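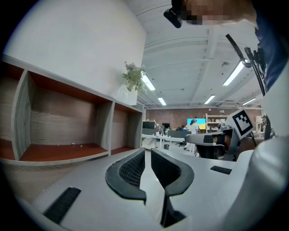
Why does the gripper width read zero for the first part of every episode after the Pevo update?
The width node now starts before the marker detector has a calibration loaded, so it publishes its default value, 0.0, until the first valid detection comes in. Hold the recorder until calibration is confirmed, or roll back to the old launch order.

Ticket: Pevo / perception / width estimate
Opened by: Noemi De Luca
Opened: 5th July
Status: fix merged, one item still open
Priority: high (was medium)

09:40
Pulled the overnight batch from the Zodarberg share. 694 episodes, first 12 frames of each have width = 0.0, then it jumps to something sensible. Pose track looks fine through the same stretch. Replay in Irnex shows the jaws snapping open at the start of every run, which is how I caught it.

10:05
Thought it was the timestamp thing from last time. Not that. Image and pose stamps line up within tolerance. Checked three episodes by hand, same pattern.

10:30
Log from the width node:

WARN width_node: no calib, using default
WARN width_node: no calib, using default
INFO width_node: calib loaded, tag size ok

So it's publishing the default and flagging it valid. Recorder has no way to know. Bad behaviour whichever way the startup goes.

11:15
Diffed the launch files. Somebody tidied them up and the wait on the calibration service got dropped. Put it back localy, ran a short capture, zeros gone. Ran it again with the calib file renamed -- node hangs forever with no message. Better than wrong data but not great.

13:20
Proper fix:
- width node publishes NaN and valid=false untill calibration is in
- recorder refuses to start an episode while valid=false
- timeout on the calib wait, set to 1,000 ms, then an error that names the missing file
- unit test for each

Reviewed by Lo Presti team, merged after one comment re: naming. Renamed.

14:50
Old data. Don't delete. Wrote a script to trim the leading frames where width is exactly 0.0 and valid is true. Dry run on 170 episodes, output reads clean in the loader. One catch: an episode that really begins with the jaws shut would get trimmed too. Script now skips anything where the calib line shows up in the log before frame 0.

15:30
Running it over the full batch. Originals stay in the raw folder, trimmed copies go next door with the same names. Anyone training off the share, please re-point your config and clear your cache first, the loader won't notice the change on its own.

16:10
Still open: Irnex replay draws NaN as fully open. Cosmetic but confusing. Separate ticket, aiming for August. If you see the jaws wide open at the start of a replay, check the valid flag before you go recalibrating anything.

Leaving this one open till the trim job finishes. -- Noemi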